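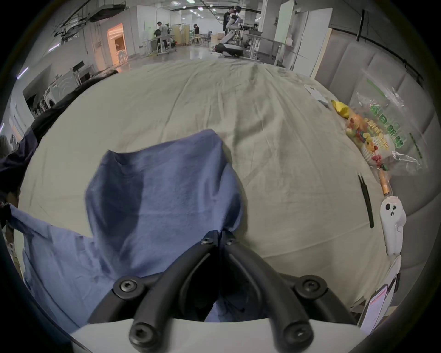 Revow

Anuncios de ropa de segunda mano en español, limpiados y etiquetados a mano. Versión 0.4, octubre.

Qué es

2.493 anuncios de venta de ropa usada entre particulares, solo texto. Título, descripción, precio, talla y unas cuantas etiquetas nuestras. Sacados de Endano, la web de compraventa local de Troronitz, con permiso por escrito de la propia web. Empezamos con 3.000 y el resto se cayó por el camino (ver Limpieza).

Pensado para cosas de lingüística y de consumo: cómo describe la gente el desgaste, qué quiere decir "como nuevo", cómo se negocia un precio sin decirlo. También sirve para probar clasificadores pequeños. No es un corpus grande ni lo pretende.

Contenido del repositorio

anuncios.csv — el corpus entero, una fila por anuncio
doble.csv — los 200 anuncios con dos anotaciones independientes
guia.txt — guía de anotación, versión larga
tallas.csv — tabla de equivalencias de tallas
dai/ — scripts de limpieza
CAMBIOS.txt — lo que va cambiando, cuando nos acordamos

CSV en UTF-8, separador punto y coma. Las comillas dobles dentro del texto van duplicadas. Si lo abres con una hoja de cálculo ojo con las tallas tipo 10-12, que se convierten en fechas. Importar esa columna como texto.

Columnas

Son 19 en total. Las que casi todo el mundo usa:

id: identificador nuestro, no es el de Endano
titulo: tal cual lo escribió el vendedor
descripcion: ídem, con datos personales tapados
precio: en euros, con punto decimal. Vacío si pone "a convenir" o similar
prenda: etiqueta nuestra, lista cerrada (camisa, pantalon, vestido, abrigo, punto, calzado, ropa_cama, otro)
talla_orig: lo que puso el vendedor
talla_norm: lo que sale de tallas.csv, vacío si no hay forma
estado_vend: el estado que elige el vendedor en el desplegable
estado_texto: el estado que se deduce de leer la descripción
defecto: si / no / ambiguo
tipo_defecto: mancha, bolitas, roto, decolorado, boton, cremallera, olor, otro
negociable: si / no / no_dice
motivo: por qué lo vende, si lo dice

El resto son auxiliares (longitud, número de mayúsculas, emojis y cosas así). Están explicadas en la cabecera de guia.txt.

La diferencia entre estado_vend y estado_texto es lo más interesante del corpus, creemos. Un caso típico: el desplegable dice "nuevo" y abajo pone "puesto un par de veces, tiene un puntito en la manga q casi no se ve".

Limpieza

Lo hace Dai, el script de la carpeta del mismo nombre. Por orden:

1. Quita duplicados exactos.
2. Quita casi duplicados del mismo vendedor (gente que republica el mismo abrigo cada semana). Se queda con el más antiguo.
3. Quita anuncios que no son de ropa. Salieron bicicletas, una trona, muchos libros de texto.
4. Tapa teléfonos, correos, calles y nombres propios con [TEL], [MAIL], [DIR], [NOM].
5. Normaliza espacios y saltos de línea. La ortografía NO se toca.

Luego repaso a mano. El paso 4 se pasaba de listo con las marcas que parecen nombre de persona, se han restaurado las que hemos visto pero seguro que queda alguna tapada sin motivo. Si la encuentras, abre una incidencia con el id.

Para volver a lanzarlo:

python dai/limpia.py --entrada crudo.csv --salida anuncios.csv

crudo.csv no se publica, lleva datos personales. El comando esta aquí por si alguien quiere pasar sus propios anuncios, con las mismas columnas de entrada.

Anotación

Dos personas, las dos de la zona, las dos compradoras habituales de segunda mano. Cada anuncio lo etiqueta una, salvo los de doble.csv que van por duplicado y sin verse entre ellas. Acuerdo bueno en prenda y en negociable, flojo en estado_texto y bastante malo en motivo. No damos una sola cifra global porque mezclar columnas tan distintas no dice nada. En doble.csv están las dos anotaciones, que cada cual calcule lo que necesite.

Desacuerdos más repetidos:

"Poco uso" — una anotadora lo cuenta como buen estado, la otra como usado. Al final: buen estado si no hay defecto mencionado.
"Le falta una plancha" — no es defecto.
"Huele a armario" — sí es defecto, tipo olor. Hubo discusión.
Lotes — si el lote mezcla prendas se pone otro. Si son todas iguales, la prenda que sea.
Sobrecamisas — van en camisa. Ya sabemos que hay quien no está de acuerdo.

Tallas

Un lío. Conviven S/M/L, numeración española, italiana, edades infantiles y "talla única pero da talla M". tallas.csv cubre lo frecuente. En calzado se respeta el medio número. Para ropa de cama se usa el ancho de la cama en centímetros y no el de la sábana, que cada fabricante mide a su manera. Cuando el vendedor da dos tallas que se contradicen dejamos talla_norm vacía y talla_orig con las dos.

Limitaciones

Un solo sitio, una sola comarca. El vocabulario es el de allí: "jersey" y no "suéter", "chandal" casi siempre sin tilde, "bambas" y "deportivas" a partes parecidas.
Mucha ropa infantil y mucho abrigo, la recogida se hizo entrando el frío.
Los precios son los que se piden, no los de venta. Endano no registra por cuánto se cierra el trato y nosotros tampoco podemos saberlo.
No hay fotos de los anuncios. El permiso es solo para el texto.
Hay anuncios en dos idiomas mezclados. Se dejan si la mitad o más está en castellano.
Vendedores muy activos pesan mucho. No publicamos identificador de vendedor, así que no se puede corregir desde fuera. Lo sentimos, iba en el acuerdo.

Usos que no

No usarlo para intentar localizar vendedores. No usarlo para fijar precios de verdad, con este tamaño y esta zona sale cualquier cosa. Tampoco vale como muestra del español en general.

Licencia

Textos: uso no comercial citando la fuente. Etiquetas, guía y tabla de tallas: uso libre con cita. Scripts: MIT. Si un vendedor reconoce su anuncio y quiere que se quite, se quita en la version siguiente, basta con pasar el id o copiar el texto en una incidencia.

Cómo citar

Revow: anuncios de ropa de segunda mano en español, versión 0.4. Troronitz.

Pendiente

Revisar motivo entero, o quitarla
Separar ropa_cama en sábanas, mantas y fundas
Traducir este archivo al inglés
Pasar tallas infantiles a centímetros de altura
El guion largo en precio ("15—20") rompe la carga en alguna fila, de momento se queda el valor mas bajo
Actualizar guia.txt, que todavía habla de la columna color y esa ya no existe desde la 0.3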